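Learning Zone > Machines and Money > How a Robot Is Chosen

Search this section Enter a keyword Go

How Does an Organisation Buy a Robot?

An explainer for readers aged 8 to 11, prepared by the Trelteck Learning Office

Robots cost a great deal of money. Before one is bought, a group of adults must agree on what it will do, where it will stand and how it will be paid for. This work is called planning, and it can take longer than building the robot.

Step one: write down the job

The Lorasville Library Store keeps boxes of old books and maps. The staff wished to have a robot arm that could lift small boxes from a shelf and place them on a trolley. They wrote this down in one plain sentence. They also wrote down what the robot would not be asked to do, such as climbing stairs or opening doors.

A written job helps everyone. The people who sell robots can read it and say whether their machine is suitable.

Step two: try it on a computer

A robot can be tested before anyone has paid for it. Engineers use a computer program called a simulation, which works rather like a video game. The robot, the walls and the objects are all drawn by the computer, and if the pretend robot bumps into a pretend wall, there is nothing to repair.

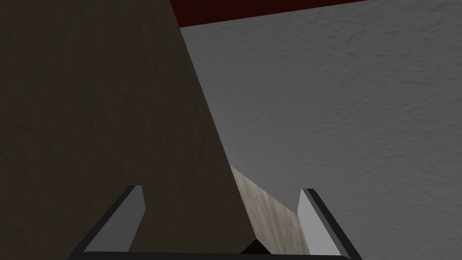 Choosing the right gripper is an important part of any budget. A gripper is the part of a robot that takes hold of things, and it does the work that your hand does. Some grippers use suction, like the rubber cup on a bathroom hook. Others have fingers. The gripper in the simulation has two, with flat, light grey inner faces and black outer edges, and a wide gap between them. Buyers must ask how wide that gap can become, as a gripper that opens too little cannot hold a large box.

Step three: add up the costs

The price of the robot is only one part of the total. The Lorasville plan had these lines in it:

The robot arm and its stand
A gripper, priced at £3174
Safety fencing, with 9 panels at £148 each
Training for the staff
Electricity and repairs

Can you work out the cost of all the fencing? Multiply 148 by 9 and you will find that it comes to £1332.

Step four: compare the offers

Offers were requested from Vislow and from Kanagaratnam. Each firm was given the same list of questions. The cheapest offer is not always chosen. A robot may have a low price but need costly spare parts, or it may be too heavy for the floor.

Step five: plan for later

Machines wear out. A careful buyer puts a little money aside every year, so that worn parts can be replaced. The Lorasville plan is read again each February and changed where necessary.

Words to know

Budget: a plan for how money will be spent.
Offer: a letter from a seller that gives a price.
Simulation: a computer model used for testing ideas.

2 comments 148 shares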